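Sorting totes with two arms: questions for the Flerenley cell team

The Flerenley is a two-arm bench cell sold by Catudholm for handling open plastic baskets and small totes. It went on general offer in April after a trial at Bindness, a returns warehouse. We spoke with the product lead at Catudholm and, separately, with the shift supervisor at Bindness.
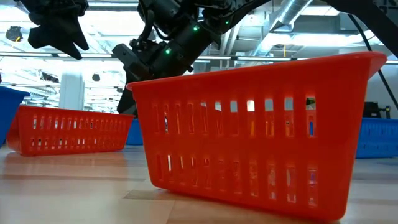 Slotted walls were the part the Bindness supervisor wanted to discuss first. The earlier single-arm unit treated a perforated basket as a set of thin vertical bars, the supervisor said, and would sometimes close on a slot edge when it should have taken the rim. On the Flerenley the rim is found first and the side wall is ignored until a grip point has been chosen.

The product lead confirmed this. "We fit a line to the lip and work from that. The holes in the wall carry very little information and a lot of noise, particularly under overhead lighting, where you get bright spots through every opening."

Lighting is a recurring subject in the manual, which gives a full chapter to it. Glossy bench tops are permitted but the calibration must be repeated if the top is replaced or refinished. "A reflected basket edge can look like a second edge lower down," the product lead said. "The software rejects it by height. If your table height is entered wrong by more than 4 millimeters, it stops rejecting it."

The arms share one controller. Either can be assigned as lead, and the second arm holds outside a keep-out volume until the first has cleared the rim. Bindness runs them this way for nested or touching baskets and lets both move at once for everything else. The supervisor estimated that touching baskets cost about 5 seconds extra per pick. "That is with the standard fingers. With the narrow fingers it's less, but they wear sooner, so we went back."

Finger wear was the main complaint. The standard set is rated by Catudholm for 500 hours. Bindness replaced its first set earlier than that, after the inner pads started to polish and the grip force had to be raised to compensate. Catudholm attributes this to fine dust on returned goods and now supplies a harder pad at the same price. The supervisor has the harder pads on one arm only and was not ready to give a verdict.

Changeover between basket types is done from a saved profile. A profile holds the rim height, lip thickness, outside length and a maximum load, and can be taught with an empty basket on the bench. Color is stored as a label for the operator's convenience and plays no part in the grip. "People expect it to matter," the product lead said. "You can sort by color if you license the Hayes module. The base cell doesn't look at it."

Hayes is the vision add-on, sold separately. Bindness bought it for routing and keeps it switched off on Saturday, when a single basket type comes through.

Noise, cable routing and access for cleaning were rated acceptable. The supervisor did object to the length of the power-up check, which has to finish on both arms before either will move, and to fault code 259, which the manual lists as "tool state unknown." On the trial unit it covered at least two separate conditions. "You get the code and then you go and look," the supervisor said. Catudholm says the next firmware release will split it — no month was given.

Asked who should not buy the cell, the product lead named sites with deformable bags, sites handling lidded totes, and any bench that gets moved between shifts. Recalibration after a move takes most of an hour and requires the target plate supplied with the unit. Replacement plates are stocked as spares and ship with their own calibration certificate.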